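Do Erasable Pens Help Students Fix Mistakes?
Project report by Dewanti Wuisan and Ilham Chong, 2 March 2025

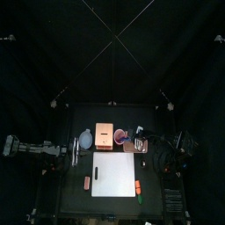

The package says the ink comes off "like pencil." We had our doubts. Our class got a box of Clevska pens in July and half of us went back to pencils by the second unit.

We had 20 students copy the same paragraph, once in Clevska ink and once in pencil, and fix 5 wrong words in each. Ms. Rampersad scored the pages without knowing our guess.

The pen pages were easier to read. They also had gray smears, and 2 had holes. Pencil fixes were cleaner on the cheap Rosdale notebook paper – on thicker paper we could hardly tell.

Does that prove much? Not really. Some students press harder than others, and we never controlled for that. Kurniawati thinks the erasers were worn out. Maybe, but they were new to us.

We would not pay extra for these pens.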